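床のうえから始める片づけ教室「Bosach(ボサック)」、3月よりWallsteadで開講
住まいの相談室Gadanceが、暮らしに合わせた45分の講座をお届けします

住まいと収納の相談室を営むGadance(ガダンス)は、床に置いたままになりがちな日用品の片づけをテーマにした少人数制の教室「Bosach」を、3月より複合施設Wallstead(ウォルステッド)2階の生活実習室にて開講いたします。日ごろからGadanceをご利用くださっている皆さま、そしてこれまで相談会でたくさんのお話を聞かせてくださった皆さまに、まずは心よりお礼を申し上げますとともに、少し長くなりますが、開講のご案内をさせていただきます。

Gadanceではこの一年、Wallsteadのロビーで暮らしの相談会を開いてまいりました。お寄せいただいたご相談は全部で183件。台所の引き出しのこと、季節の寝具のこと、お子さまの作品のことと内容は実にさまざまでしたが、お話をうかがっているうちに、どなたの口からもよく出てきたのが「床」という言葉でした。帰宅して置いた鞄、読みかけの雑誌、洗ってたたんだところまではよかったタオル。ほんのちょっとのつもりで置いたものが翌朝もそこにあり、掃除機をかけるのがおっくうになってしまう、というお声です。書いている私も、玄関の脇に紙袋をひと冬置いていたことがあり、うかがうたびに大きくうなずいておりました。
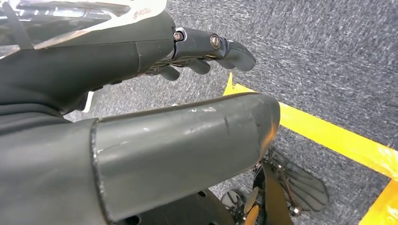
濃い灰色のロボットの手と腕
黄色いテープが貼られた灰色のカーペットの上で

教室は一回45分。前半は、床にあるものを一か所に集め、「今日使う」「今週使う」「しばらく使わない」の三つに分けるところまでを、参加者の皆さまとご一緒に進めます。後半は、分けたものの戻り先を決める時間です。棚の何段目、かごのどちら側、というところまで細かく決めていただき、ご自宅に帰ってからそのまま試せるように、書き込み式の間取りシートをお渡しします。このシートがなかなかの力作でして、方眼の大きさを何度も直し、ようやく六畳間がちょうどよく収まるようになりました。

実習室では、靴を脱いで床に座っていただきます。立ったままだと気づかない家具の下の隙間や、延長コードの通り道なども、座った目の高さで見てみると「ああ、ここだったのか」と思うことが多いものです。膝や腰にご不安のある方には椅子をご用意いたしますので、どうぞご遠慮なくお申し付けください。

また、講座で使う収納かごは、地元の木工・かご工房Varghese(ヴァルギーズ)にお願いいたしました。床から片手で持ち上げられる深さにしたいとご相談したところ、試作を重ねてくださり、高さ35センチの形に落ち着きました。持ち手の幅も、手の小さな方が無理なく握れるように調整していただいています。かごは教室でお試しいただけるほか、ご希望の方には受付でお取り寄せを承ります。お買い求めにならなくても、もちろん教室にはご参加いただけます。

初回の募集は50名さまです。午前10時の回と午後2時の回に分けて行い、どちらも内容は同じですので、ご都合のよいほうをお選びください。お子さま連れの方には、実習室の隣に敷物を広げたお待ちスペースをご用意しています。絵本を何冊か置いておきますが、お気に入りのおもちゃがありましたら、お持ちいただくとお子さまも落ち着かれるかと思います(お帰りの際のお忘れ物にだけ、どうぞお気をつけください)。

片づけは人に見せるためのものと思われがちで、相談会でも「うちはとてもお見せできなくて」とおっしゃる方がたくさんいらっしゃいました。この教室でご自宅の写真をお願いすることはございません。ご自分の部屋を思い浮かべながら、紙の上でゆっくり考えていただければと思います。お隣の方とおしゃべりをしながら進めるのも大歓迎です。

■開講概要
名称:床のうえから始める片づけ教室「Bosach」
開始時期:3月
会場:Wallstead 2階 生活実習室
所要時間:45分
開始時刻:午前10時/午後2時
初回定員:50名(二回の合計)
持ち物:筆記用具、動きやすい服装、厚手の靴下
お申し込み:Wallstead 1階の総合受付にて、先着順に承ります

■取材について
教室の見学や取材をご希望の報道関係の皆さまは、Gadance広報までお問い合わせください。参加者の皆さまに落ち着いて過ごしていただくため、撮影は講座の前後にお願いしております。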